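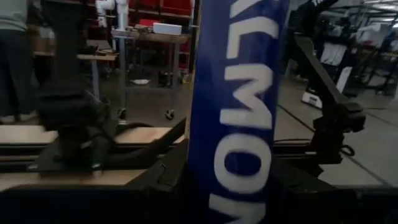
My aunt never threw out a board in her life, and when she closed the shop in Usdale I was the one who got the tall blue one. It had stood by her door for as long as I could remember, taller than I was for most of those years, with white letters running down it the long way so that you had to tip your head to read them. As a small child I thought all signs were read like that, and I went about with my ear on my shoulder the whole length of Robichaud Street, to the great concern of the baker.

She wanted it kept upright. "It gets gloomy lying down," she told me over the telephone, and I promised, and then I hauled it up 3 flights and found that every corner of my place was already spoken for. It stood by the stove for a week or so. It stood behind the bathroom door, and a cousin visiting from Trarkenau got quite a fright in the night. In the end I gave it the spot beside the table, with a folded napkin under one foot – my floors have always run a little downhill – and there it stayed all through January.

My aunt came to see it when the roads were better. She had ridden the early bus from Plirninau with a seed cake in her lap, and she wouldn't take off her coat until she had walked up to that board and laid her palm on the blue, the way you would with a horse.

"Well, you look settled," she said, and I understood that she wasn't talking to me, so I went and put the kettle on and looked for the good plates.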